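Notebook, glaze room, Saturday

Second go at the Pestlow clay with the tin white. The first batch crazed on every piece, so the plan was to bring the silica up and leave everything else alone. Mixed 2,189 g dry, which used up the last of the Virnell frit. The new bag is on order.

Sieved twice through the 120 mesh. A fair bit of grit stayed behind on the first pass, mostly lumps of tin oxide, and I pushed it through with the stiff brush. Added water until it coated a finger without running. Should have weighed the water, didn't.

Dipped 14 test tiles, three seconds each, and stood them on the rack by the window. Backs sponged. Tile 6 has a thumb mark on one corner -- ignore that one when reading the results. 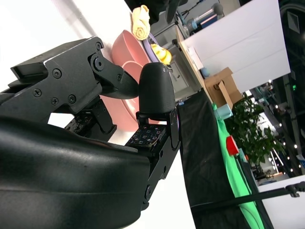 Does the extra silica mean we have to fire higher? Same top temperature for now, with a longer soak at the end, and we look at the melt before changing anything else.

Kiln log from the last firing is in the Plotgate folder. The climb was slow after 200 degrees and then caught up. I suspect the bottom element but haven't tested it. Cones went on the middle shelf only last time, so this time there is a set on each shelf.

Crazing check will be the usual: look at them cold, then again after a week, then the freezer and boiling water on four of them. Pink stain test is separate and can wait until we have a white that fits.

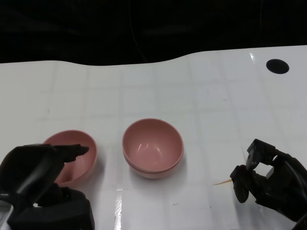
Lucero has written under the last entry that a week is too short, and that the tiles from March looked perfect for nearly a month before the lines came up. Fair point. Keep three back, labelled, in the top drawer, and don't let them go out with the seconds.

To do: order more 120 mesh, relabel the silica tub, wash out the blue bucket. Kiln is packed but not on. Start it at 7 am, bungs out until the steam stops.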